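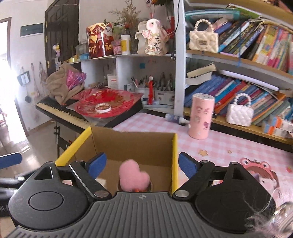

CLULLORA, 4/22/24

Visura Utilities to cover water charges for Cakum Hospice -- member discussion

Posted by: mteixeira (moderator)
Members are advised that Visura Utilities has agreed to pay the monthly water and sewer charges of Cakum Hospice, beginning in May. The hospice cares for 70 inpatients and receives no county funding. According to the notice sent to account holders, the arrangement covers charges up to $2000 a month. Any amount over that limit remains payable by the hospice. Comments are invited.

Posted by: N_Rosser
I welcome the decision. I would ask, however, whether the cost will be recovered through customer rates. The notice does not address this point.

Posted by: izavala
In reply to N_Rosser: the second page states that payment will come from the company's community fund. Rates are not affected.

Posted by: N_Rosser
The community fund is itself supported by late fees. Customers are therefore paying in part, and the notice should have said so.

Posted by: belmiro.p
I must disagree with the previous post. Late fees are owed whether or not the hospice receives help. My concern is the limit. In summer the laundry alone may use $200 of water in a week, and the kitchen must be added to that. A 50 percent discount with no limit would have served the hospice better.

Posted by: maarja_r
Has the hospice published its past bills? Without them, neither view can be tested.

Posted by: mteixeira (moderator)
They have not been published. I have written to the hospice office to request them and will post any reply in this thread. Questions on rates should be sent to Visura directly.

Posted by: N_Rosser
Noted. I have sent mine.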